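House rules for a robot at the dining table

I've been writing up kitchen tips on this page for ages, and lately half my mail is about robots, so let's do table clearing. I rehearse everything in a simulated house first (I call mine Plodcombe) and only then let anything near my own plates. These are the rules I stick to.

1. Clear the floor before the table
Chairs in, bags up, rug corners flat. My limit is 2 feet of open floor on the side it works from, and I'm fussy about it!

2. Slow is fine
I cap arm speed at 50 percent whenever there's glass or china out. My friend Floarea Pascu runs hers faster and swears by it - I've seen her cup shelf, and I'm keeping my 50.

3. Write down the order
Spoons and forks first, then cups, then bowls, plates last. Pick any order you like, but tape it inside a cupboard door so the whole family sets up the same way. Fruit goes back to the fruit bowl by hand at our place.

4. Open grippers before you reach
Both hands should be open and above the tabletop before either one goes down for anything. I practice with a mixed table, a white bowl next to a green apple, a spoon by a small cup, a plate over on the right, so it has to deal with different shapes.

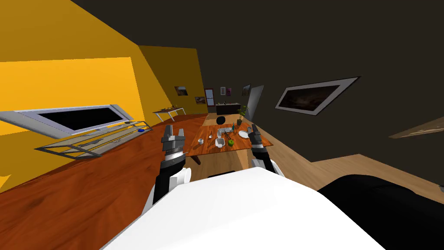

5. Know your stop button
Everybody in the house gets to press it, kids included. We test ours every morning before breakfast, and if it sticks, the robot stays parked until it's fixed.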